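Washing a cotton cap without wrecking the brim??
Started by quintela_dad, 7:42 pm

quintela_dad
ok need help before I ruin another one. Had a navy six panel, ran it through a normal warm cycle with the towels, came out with the brim folded like a taco and the crown about two fingers shorter. Wore it maybe 90 times so I guess it owed me nothing but still. Now I've got a replacement and the sweatband is already getting that white salt line. What does everyone do? hand wash? dishwasher? my brother in law swears by the dishwasher

pegleg_sewing
NOT the dishwasher. Detergent for dishes has bleach in it a lot of the time and dark colors go orange at the seams. Ask me how I know

Zdislava Tichý
Sink, cool water, tiny bit of shampoo. Soak, rub the band with an old toothbrush, rinse till it runs clear. Dry it over a bowl. Been doing it this way since college and have never lost a brim.

imad_z
Dishwasher has been fine for me, top rack, no heat dry, no soap pod. Five caps so far and all still wearable. People act like it's a crime

pegleg_sewing
what's the brim made of though. That's the whole question. Older ones have cardboard in there and the second it soaks through you're done. Flick it with your fingernail – hollow sound is cardboard, dull sound is plastic

imad_z
ok fair, mine are all newer. Wouldn't put my dad's Fedell one in there

quintela_dad
flicked it. sounds like... a brim? I can't tell lol

pegleg_sewing
then treat it like cardboard. Spot clean only. Damp rag, work on the band, keep the brim out of the water

marlo77
Cold machine wash in a mesh bag, hang dry. Done. You guys are making soup out of a hat

Zdislava Tichý
Mesh bag doesn't stop the drum from bending it. I tried it with a Lendier cap in December and the brim had a ripple I never got out. Steam helped some.

marlo77
were you spinning it on high? low spin, that's on you

Zdislava Tichý
Low. It was the lowest one my machine has.

quintela_dad
ok so no machine. What about getting sweat smell out, the shampoo enough for that?

Zdislava Tichý
Usually. For a bad one I do 2 tablespoons of white vinegar in the sink first, leave it half an hour, then shampoo. Smell of vinegar goes when it dries.

imad_z
seconding vinegar. Also dont forget black ones fade way faster in the sun so dry them inside

gertie_o
Jumping in with a side question. Do unlined soft ones need any of this?? The floppy kind, no stiff front. Mine always seem to dry into a weird ball shape and I've been stuffing them with a towel

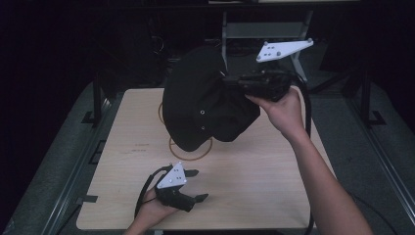
Black cloth with the little metal eyelets. Do those rust?

pegleg_sewing
Brass ones don't, cheap plated steel will. Hold a fridge magnet to one, if it grabs, pat them dry with a towel right after rinsing. Rust stain on black you won't see much but it eats the fabric around the hole

gertie_o
magnet grabs. rats

imad_z
clear nail polish on the inside of the eyelet. My aunt did it on all her tarps too. Lasts a season or so

pegleg_sewing
polish cracks and then water sits under it, I'd skip that

imad_z
has not cracked on me

Zdislava Tichý
Towel stuffing is right for floppy ones, just swap the towel once it's damp. I use a balloon for the lined ones. Blow it up inside the crown, set it on a mug.

quintela_dad
balloon is genius. doing sink + shampoo tonight, brim stays out. If it tacos again I'm blaming all of you

marlo77
mesh bag. cold. hang dry. you'll be back

quintela_dad
update, band came up mostly clean, still a faint line on the left side. Brim is flat so far. Does anybody know if the Grilisix stain stick is ok on dark cotton or does it leave a ring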